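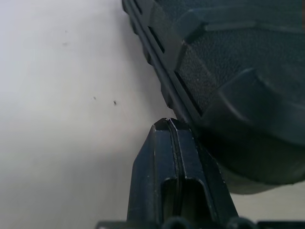 A few specks on a pale surface, next to dark rubber.

How to Clean a White Countertop Without Leaving Streaks

White and off-white counters show everything. Crumbs, coffee grounds and lint that would vanish on a darker top stand out from across the room, and a careless wipe just spreads them into gray smears. The method below works on laminate, sealed stone and most solid-surface tops. I have used it on the same kitchen counter since January and it takes 10 minutes once the counter is clear.

What you need

Two microfiber cloths
A soft brush or a dry paintbrush
Dish soap
A spray bottle
Warm water
A plastic scraper (an old store card will do)

Step 1. Clear the counter

Move everything off, including the toaster and the knife block. Wiping around things leaves a ring that gets harder to remove every week. Check the underside of small appliances too. Rubber feet can leave dark marks on a light top, and they pick up grease that goes right back on the counter when you set them down.

Step 2. Dry brush first

Sweep loose bits toward the edge with the soft brush and catch them in your hand or a dustpan. Do this before any water touches the surface. Dust that gets wet turns to paste, and grit under a wet cloth can leave fine scratches that dull the finish.

Step 3. Spray and wait

Put two or three drops of dish soap in the spray bottle and fill it with warm water. More soap does not clean better, and extra soap is the usual cause of streaks. Spray lightly and wait 60 seconds.

Dried-on spots can be lifted with the plastic scraper. Hold it nearly flat and push gently. Do not use a metal blade or a scouring pad.

Step 4. Wipe in one direction

Fold the first cloth in quarters. Start at the back of the counter and pull toward you in straight, overlapping passes. Turn to a clean side of the cloth when the one you are using looks gray.

Step 5. Rinse and dry

Rinse the cloth, wring it out hard and go over the counter again with plain water. Then dry right away with the second cloth – air drying leaves water spots, mostly in hard-water areas.

Stains that stay behind

For coffee, tea or rubber marks, mix baking soda with a little water until it is like toothpaste. Try it on a hidden corner first. Leave it on the mark for a few minutes, rub lightly with a fingertip and rinse. On natural stone, skip anything with vinegar or lemon in it. Acid etches marble and limestone, and the dull patch has to be polished out.

Last updated March 1, 2020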